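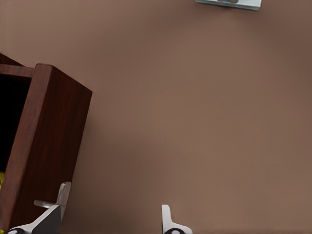
Iron supplement trial, progress to Fri 21 July. Recruitment is finally moving – 1110 women screened at the Imton clinics, consent forms in for 1000 of them. Hegazy site still slow, Nesma Berrada is chasing the midwives there. Tablets at Imton now kept locked up, in a dark reddish-brown wooden cabinet like the one at the top of this page, key with Tekle Ejigu. Second blood draw started in March as planned.

Problems. Six samples spoiled in transit to Jurkov, courier changed. Diet questionaire too long, women skip the last page, so Henok is cutting it down before the next round. Nausea complaints mostly in the morning-dose group, no analysis yet, please dont quote that.

Money: 2127 left on the travel line, enough for the follow-up home visits if we share the Studetti van. Lab line is tight. Would like to move some of the printing budget over – need your OK in writing.

Next: third trimester bloods, then birth weights. Full tables to follow from Nurhan.

Ghizlane Ezzat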